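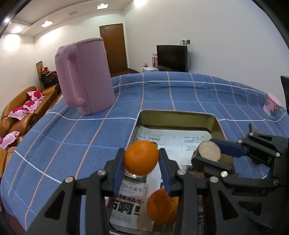 2. Visit to the Rastmont open day

Our group went to the open day on 2026-07-11. Florian Le Goff ran the hand-held gripper demonstration and let us try it ourselves. Each turn lasted 7 minutes. The task was to pick up fruit and put it in a tin.

Oranges were the easiest for me. Smaller fruit took more care — I kept closing the fingers too early. Le Goff said new users should plan on 50 practice picks before recording anything.

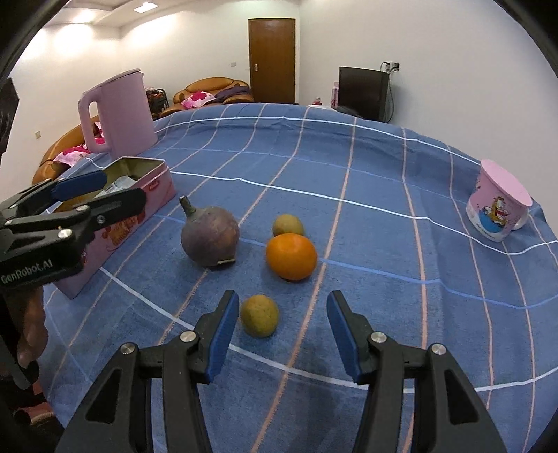 Figure 2. Gripper open in front of a small speckled fruit, with the pink tin at left.

We used our notes from the visit to write the test plan in section 3.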